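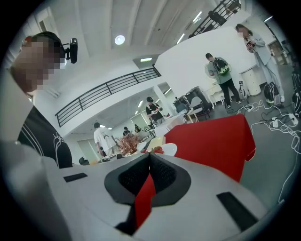

Figure 2. The shared room, with the red-covered table and dried flowers.

3.1 How people settle around the tables
We had rather expected the tables to draw everyone in, and it was a small pleasure to find how loosely people used the room instead. In Figure 2 the cup and the round white bowl sit close together near the flowers, while a woman stands well off to the right, looking down at her phone. Of the 38 people we spoke to, many told Zsófia Rácz that they liked having a table nearby – even when they had no wish to sit at it.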